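Line Drying Indoors, Part 2: Humidity Numbers

9 Jun 2023

The first part of this series dealt with rack placement. Several readers wrote in to ask for the numbers behind it, so I ran the same load of towels through the spare room under different conditions and logged the results.

The room is on the north side of the apartment, with one window and one radiator that stays off after April. The dehumidifier is a Dellberg compressor unit, bought used. Humidity was logged with a Koskela sensor on the bookshelf, away from the rack and out of the airflow. I checked the sensor against a salt test in a sealed jar before starting. It read slightly high, and I corrected for that in the spreadsheet.

Weight is the only measurement I trust for dryness. Touch is unreliable, particularly with cotton terry, which feels dry on the loops while the base weave is still holding water. Each towel was weighed bone dry, weighed again out of the washer, and then weighed at intervals until the number stopped moving. A typical bath towel came out of the spin cycle carrying 161 grams of water at the highest spin speed. At 900 rpm the figure was noticeably worse, and no amount of clever hanging made up the difference.

That result deserves more attention than the rest of the post. Water removed by the washer costs very little energy. Water removed by evaporation has to be paid for, either by the dehumidifier or by the heat in the room. If your washer has a separate spin program, run it a second time on towels before you do anything else.

With the window closed and the dehumidifier off, the room climbed quickly in humidity and then leveled out, and drying slowed to a crawl. With the dehumidifier on, the heaviest towel reached a stable weight 5 hours sooner than it did with the window open on a mild day. I did not test with the window open in rain. Hiyori Katayama, who runs the Zitia laundry forum, has posted her own figures for that case, and they are poor.
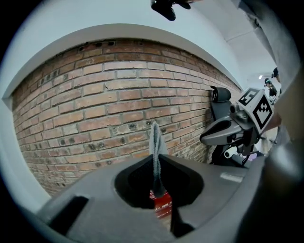

Does fabric softener make towels dry faster?

It made no difference I could measure. Softener changes how the loops feel and reduces absorbency over time, but the towels I treated reached their stable weight at the same weighing as the untreated ones.

Spacing mattered more than I expected. Towels folded over a single bar dried slowest along the fold, where two layers touch. Spreading each towel across two bars, so that air could pass up through the middle, shortened the drying time in every run. The cost is rack space. My rack takes half as many towels this way, and I now wash smaller loads as a result.

A fan helps, but aim it along the rows and not straight at the front towel. Kvido Charvát suggested this in a comment on the first part. I tried it with an ordinary desk fan on its lowest setting, and the back row caught up with the front.

Detergent was Serine unscented powder throughout, at the dose printed on the pack for soft water. I kept the room temperature at 23 degrees Celsius where I could. Two runs drifted above that in the afternoon, and I threw them out.

The next part will cover denim and heavy sweatshirts, which behave differently at the seams. The spreadsheet needs some cleanup before I post it. The columns marked "old" use the uncorrected sensor values and should be ignored.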